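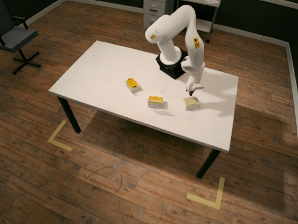 4. First start of the table cell

Section 4 is for users who have finished the installation in Section 3 and have the Wamik software, version 2, on their computer. In this section you open the Otby room, connect the arm to the Sumska controller program, bring the arm to its ready position and make the first pick with the boxes on the table. Everything is done in simulation. If you also own the physical cell, please do not connect it before you reach Section 7.

You need:
– the Wamik software, installed and activated
– the Sumska controller program
– the Otby scene package (1,806 files when unpacked)
– a mouse with a wheel; a touchpad can be used, but it makes the camera control slow
– a gamepad, if you want to drive the arm by hand (optional)

4.1 Opening the scene

1. Close all other programs which use the graphics card.
2. Start Wamik and wait until the start window shows the list of rooms.
3. Choose Otby, then Table Cell, then Load.
4. Wait. The first loading takes longer than the next ones, and the progress bar can stand still for a while near the end. Do not close the window during this time.
5. When the room is shown, check that the arm is on its pedestal at the far edge of the table and that three boxes stand on the tabletop.
6. Open the Scene menu and choose Verify. The answer must be "Scene complete".

If Verify reports missing files, the package was not unpacked completely. Delete the whole Otby folder and unpack it again. Do not copy single files into the folder by hand, even if you know which ones are missing.

Note: The furniture in the room, for example the office chair and the drawer cabinet, is part of the scene and has a collision shape. The arm will stop if it is commanded into it. The yellow tape on the floor has no collision shape. It is only a mark for placing the table, and you can move the table away from it and back.

Note: The colours of walls and floor depend on the light setting. In the setting Evening the walls are very dark. This does not change anything for the arm, but if you record images for training of a vision program you should write down which setting was used.

4.2 Connecting the controller

1. Start the Sumska program. It can run on the same computer or on a second one in the same network.
2. In Sumska, open Connection and choose Simulated Arm.
3. Type the port number 449. This number is set at the factory and is the same for all licences.
4. Press Connect. The status field changes from grey to green.
5. In Wamik, open the Arm menu. The line "Controlled by" must now show Sumska.
6. Set the speed limit to 20 per cent. Keep this limit for the whole of Section 4.

CAUTION: Connection settings are kept when you close the program. If a physical arm was used on the same computer before, Sumska may try to connect to the physical arm at the next start. Always read the name of the arm in the status field before you press Enable.

If the status field stays grey, check first the firewall of the computer. On office computers, port numbers are often closed by the administrator and you will have to ask for permission. If the field becomes green and then grey again after a short time, both programs are working but they do not have the same version. Update the older one.

4.3 Bringing the arm to the ready position

The arm does not always start in the same position. After loading, it takes the position in which it was saved, and this can be low over the table. For this reason the ready position must be reached before every session.

1. Press Enable in Sumska.
2. Turn the view with the right mouse button until you can see the gripper and all three boxes at the same time.
3. Press Gripper, then Open. Wait until both fingers have stopped.
4. Press Up, and hold the button, until the gripper is higher than the boxes with a good distance.
5. Press Ready. The arm moves along its own path and stops over the table.
6. Check that no box was moved. If a box was touched, choose Scene, then Reset Objects. 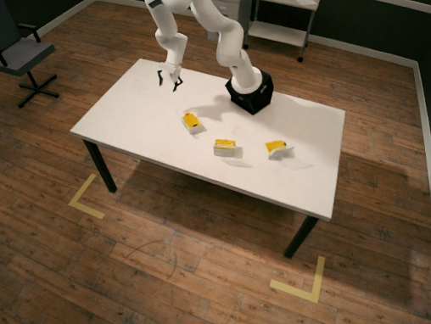

Figure 4-1. Gripper with open fingers over the tabletop, seen in the overview.

CAUTION: Do not press Ready while the fingers hold something. The program does not ask for confirmation, and the object will be carried on the path or dropped on it. In the simulation there is no damage, but the habit is a dangerous one when you later work with the physical cell.

The ready position can be changed. Drive the arm to the place you prefer, open Positions and choose Store as Ready. We recommend to keep the gripper on the side of the table where your first box stands. The old position is overwritten and cannot be called back, so please export it before, if you want to keep it.

4.4 Choosing a view

For the work in this section you need two views. The overview shows the table from above, with a part of the room. The low view is nearer to the height of the tabletop and is better for judging how high the gripper is.

1. Open Views and choose Overview. Use the wheel to bring the table into the middle of the window.
2. Choose Views, then Store, and give it a name.
3. Choose Low View. Turn it until no box is hidden by the arm.
4. Store this view also.
5. Change between the two with the Tab key.

Please look at the boxes in both views before you choose one for the first pick. From above you see mostly the yellow, and it is easy to forget that there are lids.

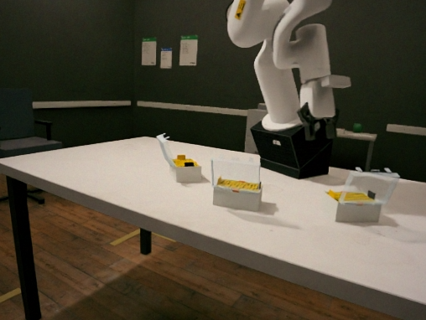
An open lid stands higher than the rim of its box, and the gripper can push against it when it comes from the lid side. In the object list you can read the state of each lid (open, closed or moving) and the direction in which it opens. Plan the approach from the opposite side. If you do not like the direction of a box, select it, choose Rotate, and turn it to the direction which is comfortable for you.

The lids are transparent, and with some light settings they can be difficult to see from above. There is a help for this: choose Display, then Outline, and the edges of all transparent parts are drawn with a thin line. The outline is only on your screen and does not appear in recorded images.

4.5 Teaching the first pick

For the first pick we take one whole box and not its contents. Choose the box which has the most free table around it.

1. Select the box in the object list and choose Lid, then Close.
2. In Sumska, open Teach and press New Pick.
3. Change to the overview. Drive the gripper until it is over the middle of the box.
4. Turn the wrist until the two fingers are on the long sides of the box.
5. Change to the low view. Lower the gripper in small steps. The step size is in the lower corner of the Teach window, and the smallest one is good for the last part.
6. Stop before the fingertips touch the table.
7. Press Store Point. Name it, for example, Box Right.
8. Press Gripper, then Close. Read the force value. If the value is zero, the fingers have closed beside the box or over it. Open them, correct the position and store the point again.
9. Press Up and lift the box a little. Look at it from both views. It must hang straight.
10. Lower it, press Gripper, then Open, and press Up again.
11. Press Ready.
12. Save the program with File, then Save As.

CAUTION: A taught point belongs to the place where the box was standing when you taught it. If you move or rotate the box in the scene after this, the point does not follow. Either put the box back with Reset Objects or teach the point new.

When the first pick is working, repeat the same steps for the other two boxes. Save each one as a separate program. Later, in Section 5, they are put together into one sequence.

4.6 If something is not right

The arm does not move when a direction button is pressed.
Check that Enable is on. It goes off by itself after a collision and after a longer time without commands. Press it again – no restart is needed.

The arm stops near the edge of the table and the status field is orange.
The arm has reached the end of its working area. Drive it back in the direction from which it came, or press Ready. Moving the box nearer to the pedestal also helps.

The box slips out of the fingers during lifting.
The fingers hold it too high or only at a corner. Lower the point one step and check the angle of the wrist. Do not increase the force before you have tried this.

The lid opens by itself when the box is lifted.
The command Close was given, but the lid was stopped before it was completely down. Put the box on the table, choose Lid, then Close, and wait until the list shows "closed".

The picture becomes slow or moves in jumps.
Go to Display and switch off Soft Shadows. On older computers, also make the window smaller.

The shadow of the arm hides the box.
Choose another light setting, or move the lamp in the Light menu. It is not necessary to teach the points again after changing the light.

4.7 Ending the session

1. Press Ready and wait until the arm stands still.
2. Switch off Enable.
3. Press Disconnect in Sumska.
4. In Wamik, choose Scene, then Save State. If you do not save, the boxes are at their old places at the next start, and your taught points may not fit.
5. Close Sumska first and Wamik after it.

For licences bought from Konstantinidis, the help desk is included for the first year. Before you write to them, choose Help, then Make Report, and attach the file to your message. The file contains the version numbers, the connection settings and the last commands. It contains no images from your scene, so please add a screenshot if the question is about the position of the arm or of a box.

Continue with Section 5, Building a sequence from single picks.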